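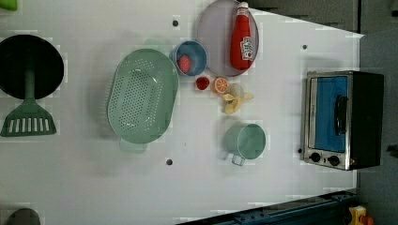 Minutes of the Holtow Toy Library general meeting, 2018-07-28, held in the reading room at the Prodham branch. The meeting opened with the loan rules for sets with many parts. Members agreed that the present rule, one missing part and the whole set comes off the shelf, is too strict. The play kitchen sets were raised first. A set with the frying pan, the green slotted spatula and the mint-green colander in it is still worth lending if a spoon has gone missing. From now on a set stays on loan as long as its main pieces are there, and the card in the bag is marked with what is absent. Puzzles are not covered by this change and will still be withdrawn.

Minutes of the previous meeting
Accepted with one correction. The shelving came from Genport, not from the school sale as written.

Matters arising
The side door has been rehung and now closes. The sign facing the parking lot has not been ordered. Two quotes came in and the lower one did not include the posts, so a third will be requested.

Money
The balance stands at $1463. Card renewals brought in $240 since the last meeting. The insurance bill has been paid. There was a question about whether the coffee money is included in the balance. It is not – it is kept in the tin and written up separately.

Overdue items
There are 34 items overdue, most of them ride-on toys. Reminder cards have gone out once. It was suggested that fines be brought back. After some discussion this was voted down, seven against and three in favor. A second card will be sent, and families who still have not returned an item after that will get a phone call. Borrowing stays open to them in the meantime, limited to one item.

Nedeljković bequest
The letter from the estate was read out. The bequest is a collection of board games and a glass-front cabinet, offered on condition that they stay together. Members were glad to have the games. The cabinet is a harder question because the only wall long enough has the radiator on it. Someone asked if the estate would accept the games being kept on open shelves. The secretary will write and ask, and measure the wall by the restroom as well.

Opening hours
The early evening session has been quiet all through July. It will carry on until the schools are back and then be looked at again. The morning session is full and needs a second person at the desk.

Cleaning day
Moved to the week after the street fair. Bring rubber gloves and old towels. The bag tags need replacing at the same time, as the ink on the old ones has faded.

Other business
Request for larger print on the shelf labels – agreed. Request to lend party tableware – held over to the next meeting.

Meeting closed at 8:50 p.m. Key returned to the branch desk.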